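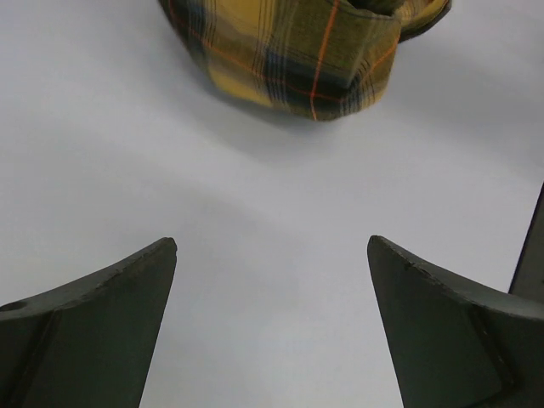 July, a little after 4 in the afternoon

Back on the madder pot after lunch, and I want to get this down while my fingers are still orange and I remember what I did. Precious Engelbrecht dropped off the second bag of root from Winoneck this morning (bless her, she carried it up the stairs herself) and it smells completely different from the first one - earthier, a bit like beets left in a warm car. I ground a handful straight away, of course, even though I had promised myself I would finish labeling the walnut skeins first. They are still in the sink room if anybody is looking for them.

So, the bath. Same weight of root as last time, soaked overnight in the enamel pot, then brought up very slowly on the small burner. I kept it under 130 on the old Fahrenheit thermometer for the first hour, which took a good deal of fussing with the knob, and I'm afraid I wandered off once to answer the phone and came back to find it creeping up. I pulled it off the heat and stirred until it settled. If the Viklund yarn comes out browner than the rest, blame the phone.

Two skeins of the Viklund went in, and two of the Troda, all mordanted with alum from the same batch. The Troda takes up color so much faster! It was a proper brick red before the other had got past peach, and I stood there like a proud parent. I did wonder whether I hadn't scoured the Viklund well enough - there is still some grease in that wool, you can feel it when you squeeze - so I'd like to wash the next lot twice and see if it catches up.

Water is the other thing. I used tap again, and our tap is hard, and madder likes that, but it does make it difficult to compare with Precious's results, as she is on rainwater out there. She has offered to bring a jug. I said yes please, and would she also bring back the good strainer, the one with the long handle.

Winero rang (that was the phone call) and they can do the combed tops in the heavier grade, only not until the end of the month. I told them to go ahead. It does mean the striped sample has to wait, or else we weave it in what's on the shelf and accept a thinner edge. I lean toward waiting. Anyone who feels strongly, write it in the margin.

Leaving everything in the bath to cool overnight with the lid on. Please don't tip it out! The second dip goes in tomorrow, and I want to try a pinch of chalk in half of it. Rinse bucket needs scrubbing before then, and we're nearly out of alum.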